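Speaker notes – "Whose day is it?"
Dromcombe adoptive families evening, Tuesday, 7.30pm
Slot is 11 minutes. Leave the rest for questions.

SLIDE 1 – Start
Say hello. Say I am an adoptive parent and that I am speaking for our house only.
Ask who had a first day at school in the family this year. Then ask who dreads the family tree homework.
The talk is on life story work at home: the box, the book, and the questions that come up at tea time.
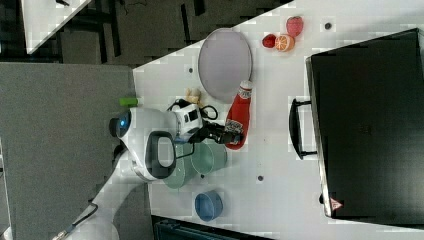 The social worker gave us a life story book when our child was placed. It had 11 pages. Four were on us. The birth family got one page and one photo, and the foster carers got half a page.
We put it on a high shelf. That was our mistake. A child of four can't ask for a book they can't see.

SLIDE 2 – Moving it to the low shelf
We brought it down in November. It was ignored for a week, then read every night for a month.
Read out the three questions from my card. Pause after the second one.
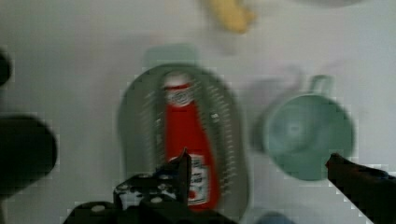 Plate and ketchup bottle

Questions mostly come when hands are busy. Cooking, the car, the bath. Don't stop the car. Answer the one that was asked, in a sentence or two, and wait.
If you don't know, say so, and say you'll try to find out. Then do try. I wrote to the agency in Niltville and got a reply with two new facts in it. One was a birth weight. It went straight in the book.

SLIDE 3 – What goes in the box
Hospital band if you have it. Letters. The clothes they came in, unwashed if you can bear it.
Copies, never originals. We scan everything at 700 and keep a second set at my sister's.
Ours is an Uvix box file, nothing special. It shuts properly.

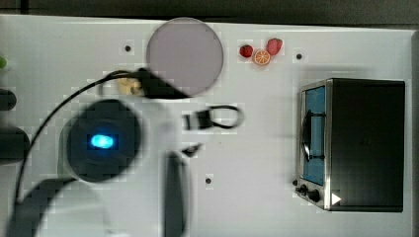 Strawberry and orange slice, upper part of the table

SLIDE 4 – Letterbox contact
We write once a year. The first letter took me six weeks and ran to 1000 words. Too long. Now I keep to one side of paper.
Say what they like eating, what makes them laugh, how tall they are. Leave out the school and the street.
No reply some years. Keep writing – the letters are kept on file and your child may ask to see them.

SLIDE 5 – Close
Handout is by the door. Next meeting is at the El Ouafi rooms, same time. 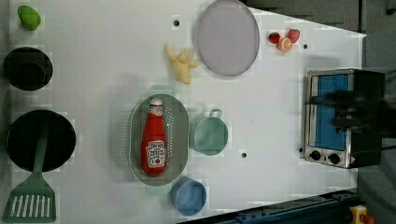

Notes by a parent member, Dromcombe group

If there is time, take the question on siblings placed elsewhere. If not, point people to page two of the handout.
Switch off the projector and hand back the clicker.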